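Home | Features | Repair & Reuse | Interviews | Events | Contact

When the arm forgot where the table was

2023-04-16
By the Stadstead features desk

Dzintra Adomaitis talks about faults the way other people talk about football. Give her a dropped screw and she'll give you twenty minutes, with hand gestures. So when I asked her about the week her computer dismantling cell at Wuvside went wrong, she pulled two chairs up to the workbench and looked delighted.

"It's my favourite fault ever," she said. "I'd never want it back, but what a fault!"

The cell takes desktop computers to pieces so the parts can be used again. Two arms share the work, one reaching into the case and the other handing over or waiting its turn. Memory comes out, then cards, drives and the processor, and each part goes into a holder made for its shape. The software that runs it all is called Ondton, written by Adomaitis and a colleague, Qin, over two long winters.

By September they had done 2375 machines and were feeling pretty good about life. Then the left arm began pressing too hard.

"Only a bit too hard, that was the lovely, horrible thing about it," she said. "If it had smashed something on the first day we'd have found it by teatime. Instead we got memory sockets with a tiny crack at one end, and we blamed the computers! They were old, plastic goes brittle, it all made sense."

It went on for 13 days. The arm is meant to stop when it feels more resistance than it expects, and the log showed it had never once stopped. Qin took that as good news. Adomaitis took it as good news too, she says, and she still goes a bit pink about it.

What broke the spell was a noise. She was standing by the guard, coffee in hand, when the gripper went down for a memory module and the whole case creaked.

"I hit the stop button before I'd thought about it – I threw the coffee, more or less. Then we both stood there staring at a socket with a bent latch and I said, right, nothing moves until we know."
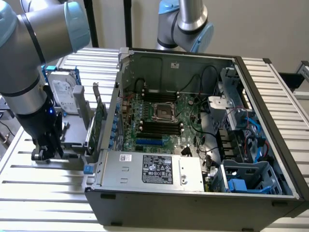
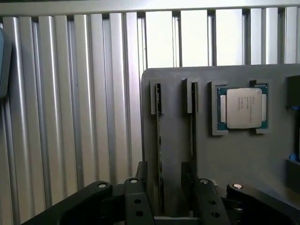
Two faults, one on top of the other

The first cause was simple. The arm had been knocked when a heavy case was slid onto the table, and its idea of where the table sat was now out by a small amount. Every reach downwards went slightly too far.

"That happens, and it's fine," Adomaitis said. "You're supposed to find out straight away, because the arm feels the push and stops. So why didn't ours?"

The answer was in a settings file. Months earlier, Qin had been chasing false alarms. The arm kept halting on stiff cable plugs, and he had raised the force limit for one afternoon's tests, up to 47 newtons. The figure was saved along with everything else, and when Ondton was next updated the test file was loaded as the normal one.

"I checked that update," she said, before I could ask. "I read through it and my eye slid right past the number. It looked like a number that belonged there!"

I wondered whether anyone could have been hurt. She stopped smiling for that one. The guard has its own switch, separate from the software, and opening it cuts power to both arms whatever Ondton thinks is going on. It worked when they tested it that same evening. "But I didn't sleep well. The force limit is there for parts and the guard is there for people, and I'd got a bit lazy about which was which in my own head."

The repairs took less time than the hunt. The force limit can't be changed now without a key that hangs in the office, and test settings wipe themselves when the cell is switched off. Each morning the gripper touches a fixed block on the table and compares the reading with the day before. If it's out, the arms stay parked.

"We also count stops now, and if there are none in a day I go and look," she said. "I love a stop. A stop means it's paying attention."

The cell is running again and she hopes to pass 3000 computers before the summer holidays. The socket with the bent latch sits on her desk, next to the phone.

Comments

rosehip_k: We had the same thing with a test setting on a packing line. Took us far longer than 13 days to spot it, so well done.

Martin from the allotments: Did the coffee go on the computer?

solderandtea: The daily touch check is a great idea, pinching that. Does it do both arms or only the left?

Previous | Next | Back to Interviews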